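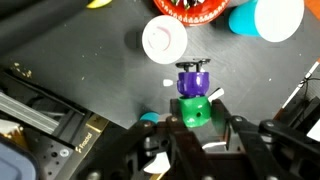
February, 7:10 am, Damgate shop

Cold in here again. Heater on, coat on. Writing up yesterday first because I left without doing it.

Olaniyan container. Freight people want the final packing list by end of month and I still don't have a pump I'd put my name to. Goal this week: one Fornlow hand pump rebuilt, run hard, signed off, then Gilmar copies it for the rest. The mission house at Olaniyan has been hauling from the school well since before Christmas, so no more fiddling with nice-to-haves.

Yesterday: stripped the Fornlow from the Baptist camp. Foot valve seat pitted, worse on the side where the rod has been rubbing. Rod itself bent slightly, you can see it if you roll it on the flat plate. Cup leathers like cardboard. Head casting fine. Handle pivot sloppy, previous owner shimmed it with a piece of drink can (worked, I guess). Cleaned everything, put the small parts in the muffin tin, labeled the tin. PLEASE do not move the muffin tin.

Roel thinks the seat can be lapped. I think it's too deep. We'll try lapping first because it costs us an hour and a new seat costs us a letter to the supplier and a wait.

8:25 am

Lapped the seat. Coarse, then fine. Blued it, got a ring most of the way but there's a gap on the rub side. More coarse. Better. Still a gap but a thin one.

Put it together with the new leathers (soaked overnight in neatsfoot, still stiff). Into the test barrel. Primed on the second try. Let it stand to see if the column holds.

9:05 am

Doesn't hold. Dropped back while I was on the phone with Annelies. So either the seat or the leathers and I changed both at the same time, which was dumb. Should know better. Pulling it.

Annelies call, notes so I don't lose them:
- she wants the hymnals in the container after all. Boxes are at the Damgate church, in the nursery closet
- support letters going out end of month, she wants one paragraph from the shop. Told her yes. Regretting it
- the Olaniyan people asked whether we can send someone along to train. She said she'd ask Funmilayo before she asked us. Good, Funmilayo speaks the langauge and none of us do
- budget for the shop stays at 300 until the spring offering. So no new lathe chuck.

9:50 am

Old leathers back on with the lapped seat. Holds longer than before but still drops. So it's the seat, mostly. Roel was gracious. I was less gracious than he was, apologized at coffee.

Decision: cut new seats out of the brass bar. Gilmar has done it before, for the pumps that went to his home church. He says turn it a hair oversize, freeze it, press it in. We have a chest freezer full of Lorna's pies for the missions supper. Seat goes in a bag next to the pies. Label the bag.

11:30 am

Seat turned. Took two attempts, the first one I chased past size because I was talking. Scrap is in the brass can. Gilmar did the second one and didn't talk. In the freezer now.

While waiting: the filter side. The Celivum cartridges arrived, all of them in one big carton with no padding at all. Checked each one by eye, then did a bubble test on every one with a hairline anywhere near the cap. Number 17 leaks at the potting, steady stream, no question. Wrote LEAKS on it with the paint marker and put it on the high shelf. Do not ship it. Do not "just use it for the demo" either, people at the supper will drink the water.

Flow on the rest looks even enough. I'd like to run one with creek water instead of tap. The tap here tells us nothing, it's already clean. Roel will bring a bucket from behind his place, he says it's nice and brown right now.

Question for Funmilayo: who's doing the backflushing over there? The syringe is the bit that always gets lost. When she was at the clinic they tied it to the bucket handle with fishing line and that lasted. Would like to do the same from here, before they go in the box. Need fishing line. Need to drill the handle? No, just tie it.

12:40 pm

Lunch. Lorna came by with soup and prayed over the container list, which at present is on the back of a seed catalog. She asked if the sewing machines are going. I said they're on the list. She asked if they work. I said I'd look. So:

- machine with the wood case: runs, tension is off
- machine with the green case: seized. Penetrating oil, leave it
- treadle base: belt missing, otherwise good. Can use leather off the same hide as the pump cups

Treadle is the one I most want to send. Power at Olaniyan is a couple of hours in the evening if the generator's up and they have other plans for it.

2:15 pm

Pressed the seat in. Went in sweet, one long push, no shaving. Warmed the body with the heat gun first. Gilmar grinning. Blued it, full ring. Back together with the NEW leathers this time since that's how it's going out. (Changing one thing. The seat. OK, two things, but we know about the leathers now.)

Primed first stroke. Standing from 2:15.

3:00 pm

Holding. Went and sorted pipe so I wouldn't stand there looking at it.

Pipe: not enough couplings. There never are. Threads on the donated lot are a different pitch than ours, found that out after forcing one, so that one's ruined and so is my thumb. Keep the donated lot seperate, red tape on the ends. If anyone mixes them they'll find out at the bottom of a borehole with no hardware store.

3:45 pm

Still holding. Gave it a proper workout, Gilmar and Roel trading off on the handle, me with the clicker. Stopped at 528 strokes because Roel's shoulder quit. Pivot already warm to the touch and a bit of squeak. Column held again after. Leathers have bedded in, the stroke feels softer than it did at the start.

Pivot needs a real bushing. The drink can shim is not going to Africa. Oil-soaked hardwood would be best because they can make another one there from whatever's hard and local. Bronze lasts longer but then they're waiting on us for the next one and I don't want them waiting on us. Funmilayo has been saying this for years about the clinic stuff and she's right. Roel has some maple offcuts. Boil in oil on the hot plate, outside, NOT in here, see last year's entry.

4:30 pm

Funmilayo called back. Short version:
- yes she'll go, if the dates don't land on her sister's wedding
- backflushing: the older girls at the school do it, after morning prayers. Always have. They're strict about it
- she wants the instructions as drawings. No paragraphs. Says the last sheet we sent was used to wrap groundnuts
- wants a spare set of leathers cut AND the pattern, so they can cut their own. Pattern in sheet tin, paper gets eaten

I'll do the tin pattern tonight, easy. Drawings are harder. Lorna can draw. Ask Lorna.

Also she asked what the pump is for exactly, mission house or village? Because if it goes inside the mission wall it's one thing and if it goes by the road it's another. I didn't know. I'd been assuming the mission house since that's who wrote to us. She thinks by the road, everyone uses it, and the house can walk like anybody else. I think I agree. Not my call. Told Annelies to raise it with them in the next letter, politely.

If it's by the road the handle needs to be longer and the stop needs to be beefier, kids hang on it. Hold off welding the stop until we hear.

5:20 pm

Packing up. Left the Fornlow in the barrel with the column up, grease pencil mark on the side of the standpipe at water level. Whoever is in first, look at the mark BEFORE touching the handle and write it down here.

For tomorrow
- read mark
- maple bushing, Roel
- creek water through one Celivum, catch before and after in jars for Annelies's letter
- free the green machine or give up on it
- couplings. Call the plumbing place, ask nicely, mention it's for a mission, they gave us a discount on the elbows
- hymnals, need the key to the nursery closet
- paragraph for the support letter. Keep it short. Say thank you for the leather, the man who gave it never got a note
- buy fishing line

Pies: bag with the spare seat blank is still in the freezer, left side, under the cherry. Don't serve it.

6:05 am next morning, Gilmar

Mark is good. Water is on the line, maybe a hair under. Wrote it down before I touched anything. Heater is making the noise again so I turned it off. Gone to get the maple.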